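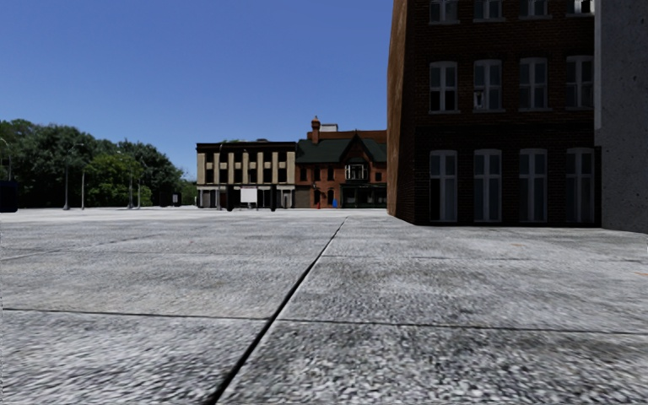
Grendberg designs, builds and services the Malleck, a small wheeled vehicle that carries parcels and groceries along city sidewalks without a driver. The company is organized into three departments: vehicle engineering, operations, and safety. All driving software is tested in Darko, our simulated city, before it is installed on a vehicle. Much of the current test work takes place on the Darko plaza, where dark joints divide the speckled gray slabs and one long seam runs away at an angle toward a brick building. The plaza was added to our test program after the braking fault of last July, and this page sets out what happened and how the company works as a result.

The July Fault

In July, a Malleck operating for our customer Liltico came to a full stop on a paved square at 4:40 in the afternoon. The vehicle had classified a wide joint between two paving slabs as a drop in the ground. It braked correctly for a drop, found no drop, reversed to look for another way around, and struck a fire hydrant behind it at low speed. The rear panel of the vehicle was cracked. No person was hurt, and the hydrant was inspected by the city's water department and left in service.

Grendberg withdrew all 98 vehicles from public sidewalks that evening. They remained out of service for the length of the investigation, and customers were informed the following morning.

What We Found

Our review identified two separate causes. The first was in the part of the software that judges ground height. In strong daylight, a dark joint next to bright stone could be read as an edge. A search of stored drive logs found 517 earlier occasions on which a Malleck had slowed for a joint of this kind. Each had been recorded as a normal slowdown, and none had been sent to the safety department for review.

The second cause was in the reversing routine. A vehicle that had stopped for a drop was permitted to back up using its last recorded view of the area, with no fresh check to the rear. That permission dated from the first version of the Malleck, which had no rear sensors. It should have been removed when the sensors were added.

Responsibility for both errors rests with the company. Neither the operator on duty nor Liltico could have prevented the collision.

How We Test Today

The corrected software was driven through 2106 simulated runs before any vehicle returned to service. The first set failed. Vehicles no longer stopped for joints, but they had become slow to recognize a real curb where its color was close to that of the sidewalk, and the release was held back until this had been corrected as well.

Runs are now divided between open ground and street sections. The street sections include a pebbled sidewalk crossed by dark joints, with a pale curb strip on the road side and a red fire hydrant standing close to it. A vehicle must treat the joints as level ground, respect the curb, and keep its distance from the hydrant, both driving forward and in reverse. Tests are repeated with the sun at different heights, and any unexplained braking counts as a failure. 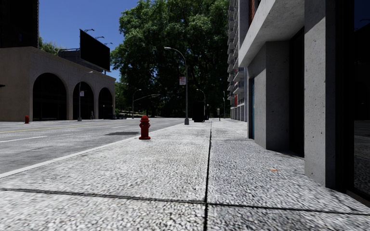 Safety Department

The safety department is led by Rosalía Figueroa, who reports directly to the board. Her department may stop a software release or withdraw vehicles from service, and its decision cannot be reversed by the engineering or operations departments. Every slowdown without a confirmed obstacle is now reviewed by a member of her staff within one working day.

"The logs contained the warning," Ms. Figueroa wrote in her report to the board. "We had filed it under a heading that was never read."

Return to Service

Vehicles returned to public sidewalks in stages, beginning with the Liltico routes. During the first stage each Malleck was accompanied on foot by an operator carrying a stop control. The fleet completed 2744 deliveries under this arrangement before accompanied driving ended. Accompanied driving still applies whenever a vehicle enters a district for the first time.

Reports and Inquiries

The full report on the July fault is available on request from the safety department. Members of the public who see a Malleck stopped, damaged, or blocking a path are asked to call the telephone number printed on the lid and give the vehicle number shown beside it. Calls are answered at all hours.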